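About Clurnine

Clurnine helps small and mid-sized charities govern themselves better. We train boards, review constitutions and bylaws, and sit in on planning days when a group wants someone from outside to run the meeting.

Most of our clients have a board of unpaid directors and a handful of paid staff. Many have grown faster than their paperwork. A group that began with 2 founders at a kitchen table may now hold a government contract, own a building and employ people in several towns, all under rules written for a social club.

How we started

Dexter Mercado set up Clurnine after a long stretch as a board secretary, first with a housing co-operative and then with a regional food program. He kept getting calls from other secretaries asking how to word a motion or what to do when a chair would not step down. The calls became a newsletter, the newsletter became workshops, and the workshops became a business.

We joined with Trandico, a bookkeeping practice for non-profits, when our offices were on the same floor. Trandico still trades under its own name and looks after the financial side of our board reviews.

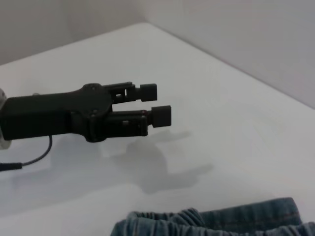 What we do

Board training - half-day and full-day sessions, in person or online. New directors learn how to read a balance sheet, what their legal duties are and how to disagree in a meeting without stalling it.

Governance reviews - we read your minutes, policies and bylaws, speak with directors and staff, and give you a written report. A review takes five weeks from the first interview.

The Olex handbook - our plain-language guide to running a board, updated each July. It is free to any charity with an annual income under $100,000.

Hägglund bursary - pays the full workshop fee for directors from rural and remote organizations.

How we charge

Our fees are fixed and quoted before any work begins. We don't take commissions from insurers, banks or software companies. Travel is billed at cost.

Working with us

Send us your bylaws and your last annual report, along with a few lines on what you would like to change. We reply to every enquiry, and the first call is free.

Page last updated 2026-10-04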